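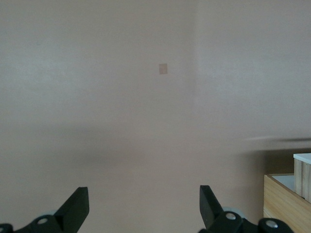

October 27, 2025. Bench 2, leader-follower rig.

Cathal's claim from last week was that if I spend a full day driving the arm by hand through the leader, the policy will stop dithering before the grasp. I drove it all morning. I'm not convinced, and I want to write down why before somebody quotes the success rate at me.

First, the recording quality. The leader has slop in the last joint. I can move the handle a little and get nothing at the follower, then it catches up all at once. You learn to drive around it after a while, which means what we are recording is partly the task and partly me compensating for a loose joint. Lenuța says it averages out over enough episodes. Over how many? She said 500. We had 500 in September with the old handle and the policy still went up to the block, opened, waited, and opened again.

Second, the wrist view. I replayed a few episodes with only the wrist stream on the monitor and tried to say, as a person, what I would do next. In the approach segments I could often tell. In others there are long stretches with both fingers open and nothing but plain wall between them, the box down in the right corner and the block only partly in view at the edge. I know where I was heading because I had the whole bench in front of me. The policy gets this and the joint angles. If it learns to go right from there, my bet is that it has learned the joint angles, and we'll find out the day anyone shifts the box.

There is one small tan patch on the wall, tape or a sticker. I would bet money the network likes it. It's the only thing on that part of the wall with an edge to it. Draltard's write-up had the same trouble with a calendar hanging behind their bench, and they spent a month blaming the gripper.

Third, me. My pauses are in the data. So is the thing I do where I open wide well before I need to. Cathal calls that "natural demonstration behavior." I call it a habit. I redid 11 episodes closing the gap to just over block width before the approach and they were quicker to drive and easier to watch. Saved separately, folder is flaltham_narrow. Please don't merge it into the main set yet.

Kinesthetic is worse, for the record. Tried it before lunch with the brakes off. My forearm gets into the wrist stream and the Vondix controller fights you near the end of travel. Dropped it.

What I want before we record any more:

- box position changed between episodes, and logged, with me not choosing where
- a run with the tan patch covered, same policy, same starts
- screws on the leader's last joint tightened, then the lag measured again
- someone who isn't me driving at least half

Total on disk is 2,540 episodes counting everything. Cathal wants to train on all of it tonight. Fine, it costs us nothing but the GPU, but I'd like the held-out starts picked before he launches it. Last time they were picked afterward and I still don't believe that number.

Leader is parked, e-stop is in. Cheng cable is back in the drawer, and the strain relief on it is going.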